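Why I've gone back to paper lists

8 Jan 2020

I've had Planby on my phone since June and I really did give it a fair go, colour coding and all (my favourite was the mauve for errands), but last week I dug an old notebook out of the drawer and I feel lighter already! There's something lovely about sitting down with a cuppa at 9, before the house gets going, and writing out the day by hand.

My rule is six things, never 10, and two of them have to be small enough to finish before lunch. Ringing the dentist counts. So does watering the ferns, which I'd neglected terribly over Christmas, poor things. Whatever's left over gets copied onto tomorrow's page, and by the third copying I usually either do it or cross it out and forgive myself.
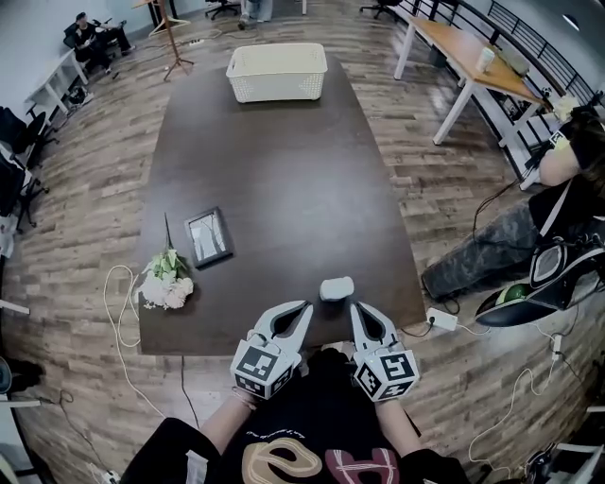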